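Week 4 — Stock, space and why small shops run out of things

Right, last week we did buying. Today it's storage, which I know sounds dull, but I think it's where most small shops quietly lose their money (bear with me!).

Start with the cost of keeping one thing for one year. Rent, heat, insurance, the bit that gets damaged, the cash you can't spend on anything else. For the Kinduncombe shop in your reading it comes to 34 pence per item per month, and they hold 628 items. Do the sum before the seminar, please — it's more than their phone and broadband put together.

Then reorder points. You need three numbers: how many you sell in a day, how many days the supplier takes, and how much spare you want for bad weeks. Prandell delivers in four days, Skivero can take up to 160 hours, so the same candle needs a different reorder point depending on who sends it. People forget this all the time, me included when I ran a shop.

Cardboard and shelving, the two things every stockroom comes down to:
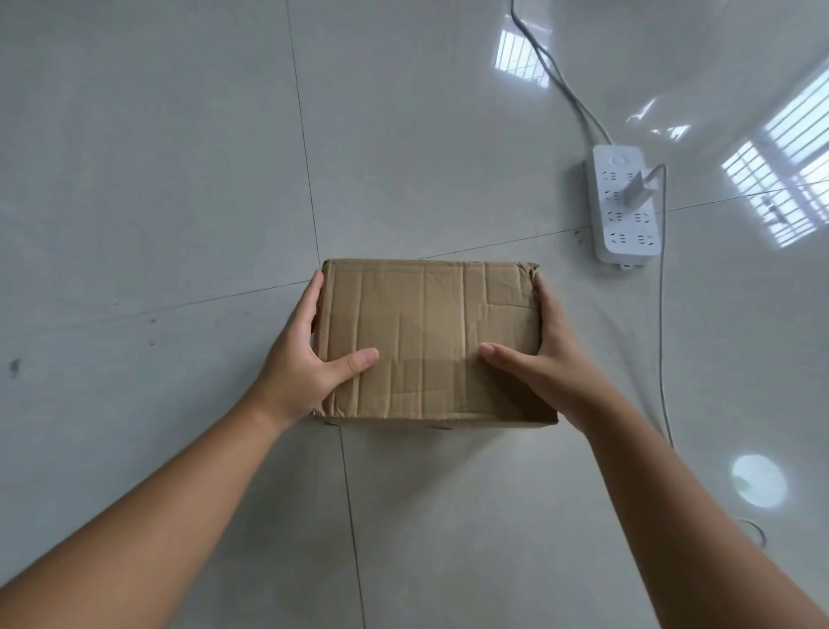
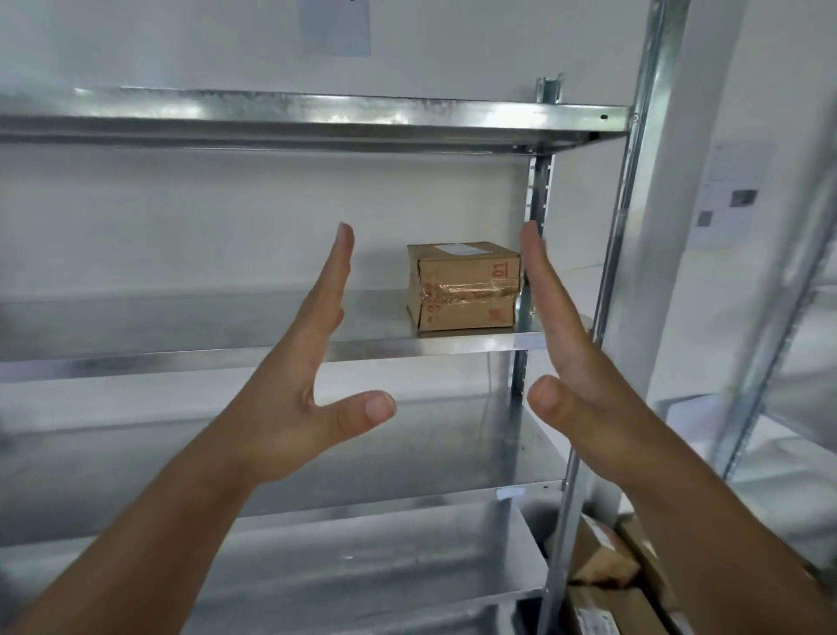

A reply on the course board last year put the other side: for a gift shop the sums are all very well, but if a customer asks for the blue one in December and you haven't got it, she goes elsewhere and doesn't come back, so a bit too much stock is cheaper than it looks. I've a lot of sympathy with that. The trouble is putting a price on a lost customer, and we'll have a go at it after the break.

Oldest stock out first, by the way. Put new deliveries at the back. It takes longer and everyone moans about it.

For next time read the Espinoza case, both halves, and work out a reorder point for any two of their products. Show your working, even if it's scruffy. Bring a calculator, the room's sockets are hopeless.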